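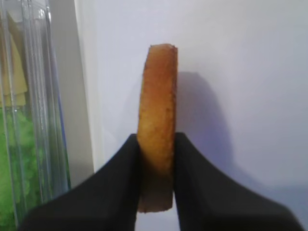

**By L. Abbasi**
*Opinion columnist, Nollton*

Trisow held its open day in Altstead on Friday, April 30, 2021, and I went because I used to pack cookies for a living. I did it for 16 years. I wanted to see what a machine would do with a biscuit.

The demonstration was slow. Two black fingers held one biscuit by its flat faces, upright on its edge. A person on my old line would have thought nothing of it, and would have had the next one in the other hand already.

The staff were open about the speed. They told us the test run was 362 biscuits, and that they log every break. I asked what happens on a bad batch, when the edges crumble. They said they hadn't tried one yet – a fair answer, but it's the question that matters on a factory floor.

My view is that Altstead should let the trial go ahead in May, on one line, with the packers in the room and paid to be there. The plant employs 200 people. They know which biscuits break and why. Trisow's engineers had 2 hours with us and took very few notes. I would like to see them stay for a full night shift before anyone signs anything.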